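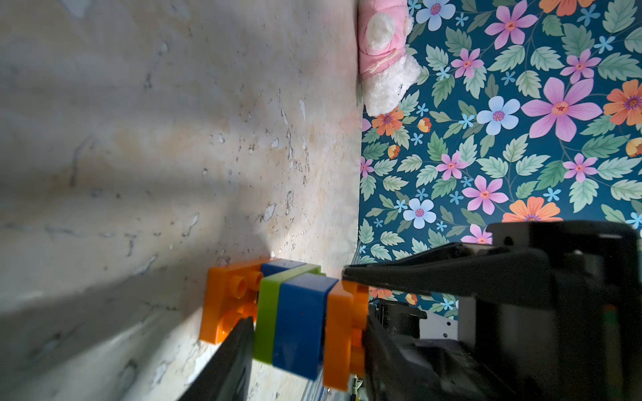

4. Fitting a Used Top to the Tunora Frame

The Tunora height-adjustable frame is supplied without a top. Use the Cillomach top, or reuse one from an existing table that meets the limits in 4.1. Finish frame assembly (Section 3) before starting. Leave the power supply disconnected until step 12.

4.1 Top requirements

Minimum depth: 800 mm
Minimum length: 900 mm
Maximum thickness: 40 mm
Material: solid wood, plywood or particleboard. Do not use glass or stone tops.

Surface wear such as scratches, stains and chipped paint does not affect mounting. Reject any top that is cracked through, bowed or swollen along the edges. Screws do not hold in swollen particleboard, and the frame warranty does not cover a top that comes loose for this reason. 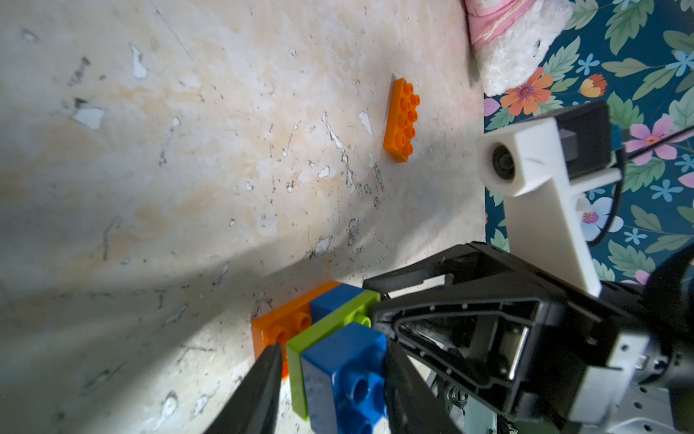 Photo: Trerton Product Support

4.2 Preparing the top

1. Clear the top and wipe both faces with a damp cloth. Allow to dry fully.
2. Scrape off loose paint with a plastic scraper. Paint that is still firmly attached can stay.
3. If the age of the paint is unknown, test it for lead before scraping or sanding.
4. Remove old brackets, staples and screws from the underside. Fill holes that fall under the mounting plates with wood filler and let it cure for the time given on the package.
5. Place the top face down on a blanket or other padding.

CAUTION: Lifting the top requires two people. Do not slide it across the floor on its edge.

4.3 Mounting the frame

6. Turn the frame upside down and lower it onto the underside of the top. Center it by measuring from the outer rail to each edge.
7. Check that the control box faces the rear edge and the handset bracket faces the front.
8. Mark the holes through the slots in the mounting plates. Lift the frame away.
9. Drill pilot holes. Put tape on the drill bit as a depth stop, set at half the thickness of the top.
10. Replace the frame and start all screws by hand. Tighten them only after every screw is in place, working from the center plates outward.

NOTE: The short screws in bag C are for thin tops. Hold a screw against the edge of the top with the plate in position and confirm that the tip would stop short of the upper face. If it would not, use the bag C screws.

11. With a second person, turn the assembly upright. Lift by the frame rails, not by the top.

4.4 First movement and reset

12. Connect the handset, then the power supply.
13. Press and hold DOWN until the frame reaches its lowest position and stops. Release the button.
14. Press and hold DOWN again until the display shows 99. This is the reset code and will clear by itself.
15. Raise the frame to full height and return it to the lowest position. Both legs must move at the same speed. If one leg lags, repeat step 13.

CAUTION: Keep cords, chairs and children clear of the frame while it is moving. Keep a gap between the top and any wall, shelf or window sill.

4.5 Leveling and final check

Set the foot screws with the frame at its working height. On carpet, check the level again after around 40 hours of use and readjust the feet as needed. Retighten the mounting screws at the same time.

If the handset shows a code other than 99, go to Section 7. For replacement hardware, contact Queiroz Parts with the serial number from the label on the control box.

Document revision: 24/11/2025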